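Fothergill refinement

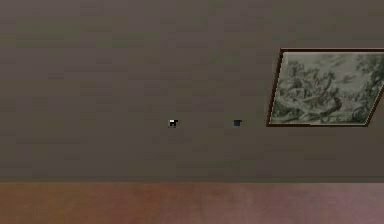

Numerical analysis

Fothergill refinement is a method for choosing where to place extra mesh points when a differential equation is solved by finite differences. It belongs to the family of adaptive methods, in which the spacing of the points changes during the calculation. The name comes from the Fothergill test problem, a heat equation with a narrow moving source, on which the method was first tried.

Background

On a uniform grid the error of a finite difference solution is usually largest where the solution changes quickly. Halving the spacing everywhere reduces this error but also adds points in regions where the solution is already good enough. Adaptive methods estimate the error locally and add points only where the estimate is large.

Many such estimates compare two solutions, one on a coarse grid and one on a finer grid. Fothergill refinement uses a single solution. At each point the second derivative is worked out with two stencils of different width, and the difference between the results is taken as the indicator.

Procedure

The calculation starts from a coarse grid. After each solve, the indicator is found at every interior point and the points are sorted by its size. Intervals next to the highest-ranked points are divided in half. Neighbouring intervals may differ in length by a factor of at most 2, so further intervals are sometimes divided to keep to this limit. The equation is then solved again on the new grid, with the old solution interpolated as a starting guess.

The process stops when the largest indicator falls below a chosen tolerance, or when a set number of points is reached.

Test results

In the standard form of the test problem the initial grid has 100 intervals. Irena Ostrowski reported that the refined grid met the tolerance with 796 points, most of them near the source. Runs limited to 400 points did not meet it, although the error away from the source was almost the same. Results depend on the width of the source and on the time step.

Limitations

The indicator is unreliable close to boundaries, where the wide stencil does not fit and a one-sided formula is needed. It can also miss features narrower than the starting grid. For solutions with jumps the indicator does not shrink as points are added, and a minimum spacing has to be set by hand.

Software

The method is included in the Westa solver library, where it is switched off by default. An older version in Lutodholm handles one space dimension only.

See also

Adaptive mesh refinement
Flekerholm grid
Truncation error

Page last changed 12 Jan 2021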